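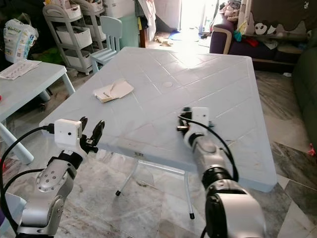 The parts were never late, one respondent at Anberg told us, they were in the wrong order, and a part in the wrong order is as good as missing when the body is already at the station. The same complaint came up at each of the plants we studied. It has shaped how we present the results in this section, which deals with the supply of parts to the line during the changeover from combustion to electric models. Training and shift patterns are treated separately.

*Figure 3. Plastic table with folded paper napkins, Plenalora.*

### 4.2 Parts supply during mixed production

The three plants went through the changeover in different ways. Anberg closed its line, rebuilt it, and reopened with electric models only. Ferraro kept building combustion cars on the old line while a second line was put up in a neighboring hall. Plenalora ran both kinds of car down the same line for the whole period and phased the older model out by lowering its share of the build plan. The supplier Grerari delivered wiring harnesses to all three, so its delivery records give us one set of data that can be read across the sites.

Our first question was whether the rebuilt line at Anberg would show fewer supply stops than the mixed line at Plenalora. We expected that it would. A line that builds one family of cars needs fewer part numbers at each station, and the racks beside the line can be laid out for that family alone. The stop logs support this only in part. Once Anberg had reached its planned rate, supply stops were indeed shorter and less frequent than at Plenalora. Before that point they were longer, and several of them spread to stations that had no shortage of their own.

The reason given in the interviews was stock. Anberg had planned its racks for the final rate. In the early weeks the line ran slowly and cars were often pulled off for rework, then put back in at a later position. Harnesses are made to order for each car and arrive in build order. When a car was pulled, its harness stayed at the front of the rack and had to be taken out by hand, stored, and brought back when the car returned. There was no fixed place to store it. Respondents described harnesses kept on carts, on the floor next to the rack, and in one case in an office.

Plenalora had the same problem on paper but had dealt with mixed orders for years. It already had a holding area for parts whose car had left the sequence, and a rule for who was allowed to take parts out of it. The rule was written for the combustion models and was carried over with small changes. Staff there did not regard the holding area as anything special, and several were surprised that we asked about it.

Ferraro falls between the two. The new line had its own racks and its own supply route, but the trucks came to the same dock as before. For the first part of the changeover the dock had 2 doors that could take the longer trailers used for battery packs. When a pack delivery and a harness delivery arrived together, the packs went first, as they could not be left outside. Harness deliveries then waited in the yard. The waiting time does not appear in Grerari's records, which stop at the gate, and it does not appear in the plant's records either, which start at the dock. We found it only by comparing the two.

#### Delivery window and build order

All three plants sent Grerari a fixed build order ahead of time. At Anberg and Ferraro the order was fixed 6 hours before the harness was needed at the line. Plenalora used a longer window and accepted that some harnesses would arrive for cars that had since moved. The shorter window looks better in planning, as it leaves less time for the order to change. In practice it also left Grerari with no time to replace a harness that failed its final electrical test. A failed harness at the supplier then meant a gap in the rack at the plant.

It is hard to say which of these matters more. At Anberg, changes to the build order after it was fixed were common in the early period and rare later on. The short window was useful at the start, when the order moved a great deal, and became less so as the line settled. The plant kept the same window throughout. Respondents on the supplier side said they had asked for a longer one in June, after the rate had become stable, and that the request was still open when our fieldwork ended. Plant respondents remembered the request differently and described it as a question raised in passing.

We also looked at whether the electric harnesses were harder to supply than the older ones. The high-voltage part of the harness is simple in layout and has few variants. The low-voltage part has more variants than in the combustion cars, chiefly from driver assistance options. Most order errors in the Grerari data concern the low-voltage part. High-voltage errors were rare, though each one took longer to clear, as the part could be swapped only by staff with the required training and the car had to be moved off the line first.

#### Battery packs

Packs were supplied to each plant in a different way and the figures cannot be compared directly. Anberg assembled its packs on site. Ferraro received them by truck, and Plenalora began with trucks and moved to on-site assembly later. What can be compared is how each plant reacted when a pack was missing at the station where it is joined to the body.

At Anberg the line stopped. There was no side track at that station, and a body without a pack could not go on to the next one. At Ferraro a body could be sent around the station and brought back, which kept the line moving but added cars to an area that was already full of rework. Plenalora could fill the gap with a combustion car, as long as one was near enough in the sequence. This was the clearest advantage of the mixed line that we found, and it was seldom mentioned in the planning documents. It went away as the share of combustion cars fell. By the end of the period the plant had lost this buffer and had nothing in its place.

One supervisor at Plenalora put it this way: "We got good at hiding a missing pack, and then we ran out of cars to hide it behind." Others were less worried. They pointed out that on-site assembly had started by then and that pack shortages had become less common. The logs agree with this for ordinary days. On days following a public holiday, shortages remained more common than at Anberg, and we have no firm explanation.

#### What respondents said about the racks

We held 40 interviews across the three plants and the supplier. Rack layout was raised by line staff far more often than by planners. The usual complaint was that racks had been set up from drawings before the final part sizes were known. Boxes for the charging socket were deeper than the drawings showed, and at Ferraro the rack had to be turned so that the boxes could be reached from the end. This put the operator on the wrong side of the car. The walking distance was short, but it was repeated for every body, and operators began to carry several sockets at once. Damage to socket covers went up in the same weeks. We cannot show that one led to the other.

At Anberg the line staff were asked to try out the new racks before the rebuild was finished. The trial used empty boxes, so the height of the shelves was tested and the weight of the parts was not. Two shelves were lowered after production began. Plenalora changed its racks one station at a time during normal running, and staff there had the fewest complaints. They also had the least space, and some of the older racks stayed in use with new labels over the old ones.

#### Limits of the data

The stop logs were kept by hand at Ferraro until the second line was running at full rate. Short stops are probably missing from them. At Anberg the cause of each stop was chosen from a fixed list, and the list had no entry for a part that was present but out of order. Such stops were entered as missing parts or as operator delay, depending on the shift. We recoded the entries where the comment field allowed it and left the rest as they were. The recoded data set, dated 2023-04-22, is the one used in the tables that follow.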